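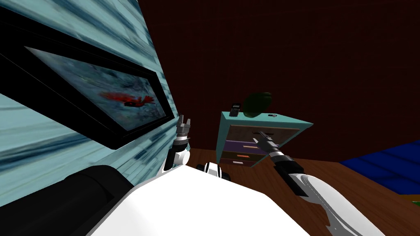 According to Ashraf Kamel, a robot should be shown how to open a drawer in the same way as a child is shown how to tie a shoe, slowly and many times, and the teacher should not be ashamed of the bad tries. The remark is often repeated in the courses on showing by hand and showing by remote control, and it describes quite well how the work is done.

Print this article | E-mail this article

Showing a task to a robot (also: teaching by showing, teaching by demonstration) is the name for a group of methods in which a person makes the robot move through a task, while the movements are stored. The stored movements are later used to make a program, or to train a model, which lets the robot do the task without the person. The methods are used for real robots and also for robots which exist only inside a computer.

Main ways of showing

In showing by hand, the person takes hold of the arm of the robot and leads it. The motors are set to a soft mode, so that they carry the weight of the arm but do not resist the push. The person feels directly when the gripper touches something. The method is easy to learn, but it has two weak points. The hands and body of the teacher may come between the cameras and the object, and a robot with two arms is difficult to lead alone, particularly when both arms must move together.

In showing by remote control, the person stands or sits apart from the robot and moves some kind of control device. This may be a pair of hand controllers, a small copy of the robot arm, a glove, or a simple keyboard. The robot follows the movement. The teacher may look at the robot itself or at a screen which gives the view from the robot's own camera. In the second case the robot's arms and part of its body often take a large place in the view, and a new teacher needs time to become used to it.

A third way, in which the robot only watches a person doing the task, is treated in a separate article.

Showing in simulation

When the robot and the room are both drawn by a computer, only remote control is possible, as there is no arm to hold. The teacher sees the simulated room and moves the simulated grippers. A common beginner's task is a small chest of drawers standing against a wall, with a few objects on its top. The gripper is brought in front of the top drawer, closed on the handle, and pulled back in a straight line. Drawers near the floor are usually given later in the course, because the arm must reach down and the body of the robot may hide the handle.

The colours of such rooms are sometimes strange. It is normal practice to change the colours of walls, floors and drawer fronts between one attempt and another, so that the model does not learn that a handle is always of one colour. Pictures may be hung on the wall for the same purpose. Small objects are also left on top of the furniture. They have no part in the task, but a teacher is expected to keep the arm away from them, and an attempt in which one of them falls is normally marked.

The advantages of simulation are the low price and the fast return to the starting position. The disadvantage is the lack of touch. In most systems the teacher does not feel the handle, and must judge only by eye whether the fingers are on both sides of it. Depth is the usual difficulty. The fingers look as if they were at the handle when they are still a hand's width in front of it.

The Plolora course

The best described example of regular teaching in simulation is the Plolora course, held in Tralside by the firm Gosar. The first course began in December and had 34 learners, most of them without any technical education. Each learner worked in turns of not more than 8 minutes, after which the controls were passed to a partner. The turns were kept short after complaints of tired wrists.

In total 3,716 attempts were stored. Of these, 273 were put aside during checking. The most frequent cause was a long pause in the middle of the movement, when the teacher had stopped to think. Other causes were a pull at an angle, a second gripper left in the path of the drawer, and attempts ended before the drawer was fully open. The attempts put aside were not deleted. A part of them was later used for lessons on how to come back from a mistake.

Abdel Rahman, who wrote the course book, gives the following advice to teachers:

- Bring the gripper to the height of the handle before going forward.
- Move at an even speed, also when the way is free.
- If the fingers miss, go back a little and try again in the same attempt.
- Park the arm which is not used at the side, and leave it there.
- Do not correct the last centimetre many times.

The advice about missing was changed between the first and the second printing. In the first printing, learners were told to stop and start again from the beginning. Kamel was against this rule and argued that a robot which has only seen perfect attempts does not know what to do after a small error. The new rule was accepted, but some teachers in Tralside continue to use the old one for beginners.

Quality of the showing

There is no common measure for a good showing. Success alone is not enough, as two teachers can open the same drawer by very different ways, and the mixture of both may confuse the model. Some groups therefore agree on one way before the work begins, for example always from the right side. Others prefer variety and collect a larger number of attempts. The question is still open, and the answer probably depends on the task and on the kind of model.

Length is also discussed. A short attempt costs less to store and to check, but a hurried teacher makes sudden movements, which a real arm would follow badly. In the Plolora course the time of an attempt is written down but is not shown to the learner.

See also: Remote control of machines; Gripper; Learning from watching; Soft mode (robot arm)

Filed under: Robots and automation > Teaching methods

Last changed: November 6, 2019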